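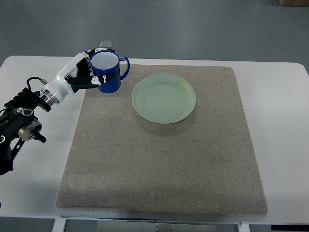 Willy Segers

Wednesday, November 24, 2021
Last updated: December

Ticket 11: Felt table mat, Tundari building, shared table
Category: Furnishings and tableware
Status: Closed

Summary of the report

Users of the shared table on the second floor have reported two problems with the Irkudby felt mat. The first is that the mat moves when items are placed on it or picked up. The second is that gray fibers are found on the underside of mugs and plates after they have stood on the mat. The request was to replace the mat or remove it.

Items concerned

The table is the white one with rounded corners. The mat is the large gray felt model, which covers most of the tabletop. The tableware in use is the Lencho set, including the blue mug with the white interior and the pale green plate. No other table in the building has this mat, and the problem has not been reported elsewhere.

Initial response

The Furnishings Office acknowledged the report and asked that the mat stay in place until it could be checked. Users were asked to continue using the table in the normal way. The supplier, Drarkitix, was asked for the care sheet, as the copy kept with the purchase record was missing its second page.

Troubleshooting log

Step 1. Position of the mat. The mat was found turned slightly on the table, with one corner over the edge. It was lifted, set down square to the table and pressed flat by hand. The front of the mat is now close to the front edge of the table. A strip of bare tabletop remains at the left, right and rear, and the strip on the left is the wider one. Users should leave the mat in this position.

Step 2. Tabletop under the mat. The surface was wiped with a damp cloth and dried fully. A film of cleaning spray had been left under the mat, and this was considered the likely cause of the movement. Spray should not be used on this table unless the mat has been taken off first.

Step 3. Loose fibers. The upper side of the mat was brushed in one direction with a soft clothes brush, then vacuumed on the lowest setting. The care sheet states that new felt will shed for a time and should be brushed weekly. The purchase record shows that the mat had been in use for 9 weeks without being brushed.

Step 4. Tableware. The mug and plate were washed, dried and put back on the mat. The mug belongs near the upper left corner with its handle to the right, toward the plate. The plate goes farther in, near the middle of the rear half. Both should be lifted clear when moved and not dragged across the felt.
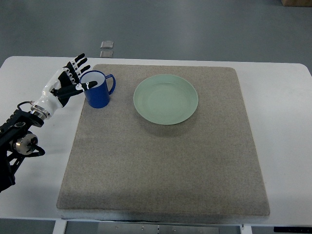 Step 5. Trial period. The table was returned to regular use for 8 working days. The mat was checked against the table edge each morning. No movement was recorded. Fibers were found on the base of the mug on the first morning only.

Resolution

The mat will not be replaced. A weekly brushing has been added to the cleaning schedule for the second floor. The full care sheet has been received and placed in the drawer of the supply cabinet. Any new report concerning this mat should be opened as a separate ticket that refers to this one.

Comments

Reader, second floor
Thank you for the follow-up. Please confirm whether the mat may be turned over. The underside looks cleaner.

Willy Segers
The care sheet does not recommend it. The underside is smoother and may slide.

Reader, front desk
The soft brush is not in the cabinet. Has it been moved?

Willy Segers
It was with the window supplies and has been returned to the drawer.

Reader, second floor
Found it. The mat was brushed this morning.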